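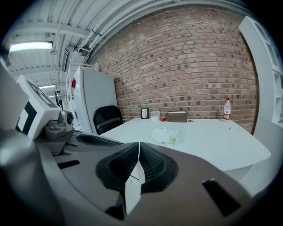 Life After a Frozen Shoulder

By Flor Urrego
December 6, 2021

3 comments | 118 shares

Sheyla Marulanda first noticed it when she reached behind her to fasten a seat belt. There was a sharp catch at the front of her left shoulder, gone in a few seconds. She was 49 and put it down to sleeping badly. By July she could not lift a plate onto the second shelf of her kitchen cabinet, and she had stopped sleeping on that side altogether.

"I kept waiting for the day I had hurt it," she says. "I went back through the weeks looking for a fall or a heavy suitcase. There wasn't one."

Her doctor told her she had adhesive capsulitis, better known as frozen shoulder. The joint sits inside a loose sleeve of tissue called the capsule. In a frozen shoulder that sleeve becomes inflamed, then thickens and tightens, and the arm loses range in nearly every direction. The first movement to go is usually outward rotation, the one used to reach for a car door or comb the side of your hair.

The condition is most common between the ages of 40 and 60, and women get it more often than men. People with diabetes are at higher risk, as are people with thyroid disease. It can also follow surgery or a fracture that keeps the arm in a sling. In many cases no cause is found.

Three stages, with blurred edges

Textbooks divide the illness into freezing, frozen and thawing. Nelly Cuervo, a physical therapist at the Dosano clinic, uses the same words with her patients but warns them not to mark dates on a calendar.

"Freezing is the painful part," Cuervo says. "It hurts at night, it hurts if someone bumps you in a line. Then the pain settles and what you have left is a stiff arm. Some people are in the first stage for two months and some for nine."

The stiff period can last for much of a year, and sometimes longer. In the thawing stage, movement comes back slowly. Most people recover enough to do what they need to do, though a fair number keep some loss of range, often so slight that they only find it when painting a ceiling or throwing a ball.

Marulanda runs the front office of a tile importer called Bermúdez, and the work did not stop for her shoulder. She moved the phone to the right side of the desk and began wearing shirts that buttoned in front. Driving was harder. She gave up the highway for several months and took the bus when it rained.

Getting the diagnosis right

Shoulder pain has many sources, and a frozen shoulder is easy to mistake in its early weeks for a rotator cuff problem. Roxana Villanueva, an orthopedic surgeon, says the physical exam tells her most of what she needs to know.

"With a cuff tear, the patient may not be able to raise the arm, but I can often raise it for them," she says. "With a frozen shoulder I can't either. It stops, and it stops in the same place every time."

An X-ray is usually taken to rule out arthritis, which can block movement in much the same way. An MRI is not always needed. Villanueva orders one when the exam is unclear or when there has been an injury. She also asks for a blood sugar test if the patient has not had one lately – now and then the shoulder is the first sign of diabetes that anyone follows up.

What helps, and when

Treatment depends on the stage. Early on, the aim is to control pain. Anti-inflammatory tablets help some people. A steroid injection into the joint often brings relief for a few weeks and tends to work better in the early months than later. It can raise blood sugar for several days, so people with diabetes should discuss it with their doctor first.

Exercise at this point should be gentle. Cuervo starts with pendulum swings: the patient leans forward with the good hand on a table and lets the sore arm hang and move in small circles. Pushing hard through pain in the freezing stage can make things worse.

Once the pain has eased, the stretching can be firmer. Marulanda's program had 4 exercises, done twice a day, with a hot shower beforehand. She walked her fingers up the bathroom wall, used a towel behind her back to draw the left hand up with the right, pushed a broom handle sideways to turn the arm outward, and lay on her back to bring the arm overhead. At her first session she had 35 degrees of forward lift. A healthy shoulder has somewhere near 180.

"I put a strip of tape on the wall where my fingers got to," she says. "For five weeks I didn't move the tape."

When stretching is not enough

A small share of patients make little progress even with steady work. For them there are two main procedures. In the first, the surgeon moves the arm through its range while the patient is under anesthesia, which stretches or tears the tight tissue. In the second, the capsule is cut through small openings with the help of a camera. Both must be followed by physical therapy, beginning within a day or so.

Édgar Puma, 58, a retired bus mechanic with diabetes, had the second procedure after 14 months of stiffness. He had been told to expect a sore week and had 2 of them. He can now reach his back pocket and the top of his head, and has gone back to swimming, though he keeps to breaststroke.

His right shoulder began to ache this fall. The condition rarely returns to the same shoulder, but it does turn up on the other side in a minority of people. Puma called the clinic within days and had an injection the following week.

Marulanda has had no trouble on her right. Her tape is now above the shower rail, and she has gone back to the highway. She still fastens her seat belt with the other hand.

Related stories
Tennis Elbow Without the Tennis
How to Sleep After Shoulder Surgery
Knee Braces: Who Needs One?
Questions to Ask Your Physical Therapist

Get our health newsletter in your inbox every month. You can unsubscribe at any time.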